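Planning an Equipment Purchase for the Flostthorpe Tabletop Cell
Project report, second-year automation course
Submitted Thursday, July 8, 2021

1. What we were asked to do

The department already owns one arm, and it has been used for tabletop exercises at the Flostthorpe lab. Our group was asked to work out what else should be bought so that two student groups can use the setup each term, and to keep the request within $3929. That figure was fixed before we started and includes shipping. It doesn't include furniture or anything that has to be wired by building staff.

We started in April with a list of everything the earlier groups had asked for. It was too long. Half of it was nice to have, such as a second monitor and a rolling cart, and we cut those first.

2. What the cell needs

The exercises in the course handbook are all pick and place on a flat surface. A two-finger parallel gripper covers them. We looked at suction as well, but it needs an air line, and the closest one is across the hall. Getting it moved would have used money we don't have, so suction is out of this plan.

The fingers wear out faster than anything else. Students drive them into the table. The plan therefore has two spare sets in it, even though this makes the first-year cost look high. A gripper with no usable fingers stops the whole group until the next order arrives.

The wrist camera stays as it is. We thought about asking for a better one and decided against it. The fingers and a good part of the table are both in view with the current mount, and the exercises don't ask for fine detail. The one complaint we heard was about glare on white cards. A matte card stock would probably help, and it can come out of the regular supply budget.

3. Quotes

We asked two suppliers for quotes, Nuvent and Kushnir. Both sent them within the same week.

Nuvent: lower price on the gripper itself, but the coupling plate is sold separately and the spare fingers come only in packs. Shipping is $138.

Kushnir: higher price on the gripper, with the coupling plate included. Shipping is free, but the lead time was given as "to be confirmed" and we couldn't get a firmer answer by phone.

Once the plate and shipping were added to the Nuvent quote, the difference between the two was small. We chose Nuvent for the delivery date. If the order goes in after the summer break, the Kushnir offer should be checked again.

4. Proposed budget

Spare fingers, two sets: $357
Shipping: $138
Reserve: $400
Gripper, coupling plate and cable: $3034
Total: $3929

The reserve is for small parts, replacement screws and a possible price change between the quote and the order. We were advised to ask for a larger one, but any increase has to come out of the spare fingers, and we think the fingers matter more.

A service contract was offered and is left out. Most of what it covers is cleaning and checking the bolts, which the groups can do themselves at the start of term.

5. The table

We didn't budget for a new tabletop. The dark gray one has a matte finish and plenty of open surface for the exercises. It does show marks — there is a small pale smudge on the left part and some specks along the back rim — and it should be wiped down before each session. The plant and the small black card stand can stay where they are, at the side and at the back.

What we do want is a strip of tape to mark the work area, so that both groups place their parts in the same region. The tape is cheap enough to come out of the reserve.

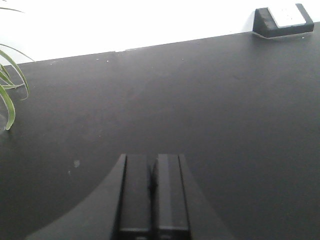
6. Open points

The mounting pattern on the arm has to be measured again before the coupling plate is ordered. The drawing we were given is from Brerkov and may be for an older wrist. It's also not settled where the spare fingers will be stored. We suggest the locked cabinet, with a sign-out sheet taped inside the door.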